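Old Dish Racks Find New Kitchens at the Steten Swap

The kitchen swap in Steten came back in October, and what a morning it was! Doors at the Kikel hall opened at 9, and by half past the long tables were covered in bowls, colanders, cake pans and more mismatched plates than most of us had ever seen under one roof.

The rules are the same as last year. Bring clean kitchen things you no longer use, take home what you will. No money changes hands, apart from the coffee and the raffle, which raised $2,662 toward new shelves in the Kikel pantry.

In all, 3,728 items were checked in at the door, well up on last time. Plates and bowls went fastest. People were digging through the stacks for anything with a pattern on it – florals, stripes, zigzags, blue-and-white – and plenty of shoppers said they had given up on matching sets altogether. It makes for a cheerful cupboard, and a chipped plate is easy to replace when it never had a twin.

The surprise hit was the dish rack table. Wire racks, wooden racks, folding racks, one giant that must have come out of a restaurant: 101 of them were set out, and only 20 were left by noon. Those have gone to the Costovard apartments on Mao Street, where new tenants can pick one up at the front desk.

There was a lively corner on small kitchens, too, with a board where people pinned up their best tricks. Put the rack at the end of the counter and leave the middle free. Stand plates on edge and let the bowls lean against them. Hang a bright wallpaper behind the counter if the room is short on windows (big flowers were the clear favorite, and there were some gorgeous rolls on the leftovers table).

Anything unclaimed is stored at Kikel until the spring swap. Drop-offs start again in March, and the organizers would love more lids.
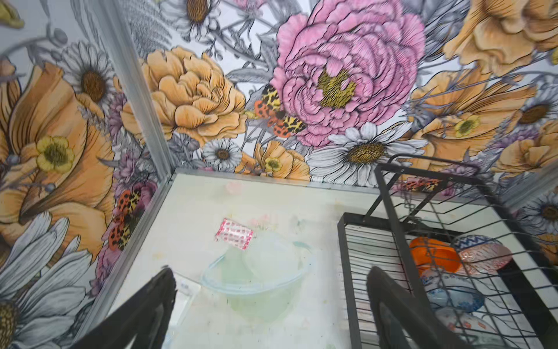
Steten reader Pia writes that she has stood her plates on edge for years and they drain much faster that way, but she puts her bowls in first, at the bottom, and wants to know if the spring swap will take cutlery trays.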